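Sorting bench notebook, Stisow workshop
April 2020

Carried on from the February entry. The gray bin is back on the wooden surface after the Guslow parts were cleared off it. Purpose of this round is to settle the bin position and the sorting order before the Nuncombe returns start coming in, so the next person does not have to work it out again from the delivery slips.

Bin position. Old marks on the wood were worn and disagreed with each other by several millimeters. Scraped them off and made new ones at the two front corners. The long side now runs parallel to the bench edge, 63 mm in. Checked with the steel rule at both ends, moved it once, checked again. Do not use the pencil line farther back; it belongs to the old tray and I could not get it out of the grain.

Bin depth. Inside depth measured at the left rear corner is 297 mm. The Horobets sheet gives a larger figure, but that one is taken to the outside of the base. Corrected the sheet in pen. The electronic copy still has the old value.
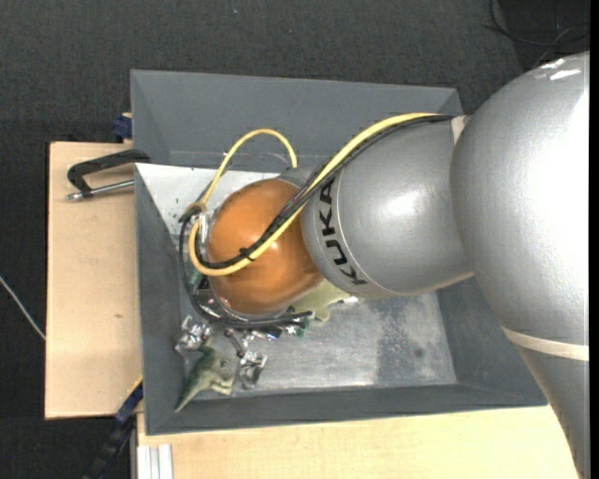 Gray bin at the sorting station, open top, wooden surface below.

Contents. The mixed load for this round is the Horobets small parts: caps, sleeves, short brackets and the flat spacers. Weighed in before filling and the weight agreed with the slip. Spacers are the nuisance. They settle against the floor of the bin and lie flat, and once two of them are face to face with oil between them they have to be slid apart sideways. Wiped this batch before it went in. Left the rags in the metal can by the door.

Order tried first was brackets, sleeves, caps, spacers. Brackets hook into the sleeves and bring them up in clumps, so the first part of the job is mostly untangling. Second order was sleeves, brackets, caps, spacers. Fewer clumps, and the bin gets down to a single layer sooner. Staying with the second order. Did not try spacers first, as they are always at the bottom.

Fill level. Past half full the parts ride up against the walls and the corners get ignored until the end. Under a third is comfortable. Two short fills took less time than one deep one, including the walk to the shelf – worth knowing when the returns come in bulk.

Bin condition. Inside rinsed and dried before filling. Grit collects along the bottom edges and a brush does not shift it well; the narrow vacuum nozzle does. One inside corner has a burr that catches rag threads. Filed it back and it still catches a little. If it gets worse, swap for the spare on the lower shelf, which has the same footprint but has not been measured inside.

Labels. Sleeves and caps now have separate slips. The Guslow stock and the Horobets stock use the same part number for two different sleeve lengths, so the supplier name has to go on the slip along with the number. Found a mixed box from before this rule and re-sorted it by length.

Open items:
Electronic copy of the Horobets sheet, depth value.
Inside measurement of the spare bin.
More blank slips, the stiff kind.
Ask Nuncombe if the returns can be bagged by type – last time they came loose in one carton.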